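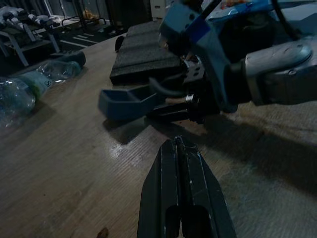
Do you repair bags you didn't make?
Yes. Most of what comes across the bench at Plunham is someone else's work, usually leather totes, satchels and older handbags with worn handles. Every bag is looked over first, so that loose stitching and colour loss show up clearly. We then send you a written quote and wait for your reply before starting.

How much does a repair cost?
Restitching a handle starts at $63. Replacing a full lining starts at $135. Zips and clasps are quoted once we've seen the bag.

How long will it take?
Allow 5 weeks for stitching and hardware, and 9 weeks for linings or recolouring. February is our slowest month, so it's a good time to send things in.

Can you match the colour of my bag?
Close, but rarely exact. Leather changes with sun and handling, and the colour on the flap is often different from the colour underneath. We match to the part that gets seen most unless you tell us otherwise.

Which of your own bags can be relined?
The Killine tote and the Koskela crossbody can both be relined. The Jaldale clutch can't, as the lining is bonded to the shell. We can still replace its clasp.

Do you work on suede or patent leather?
Suede, yes, for stitching only. We don't clean it or recolour it. We don't take patent leather.

How should I pack it?
Empty all the pockets and stuff the bag lightly with paper. Remove the strap if it unclips and wrap it separately. Put your order number or a note with your name and phone number inside the bag, not on the outside of the parcel.

Is the repair guaranteed?
Our stitching is covered for a year. Recolouring isn't covered, as it depends on how the bag is used.

What if I don't accept the quote?
We'll send the bag back unrepaired. You pay return postage only.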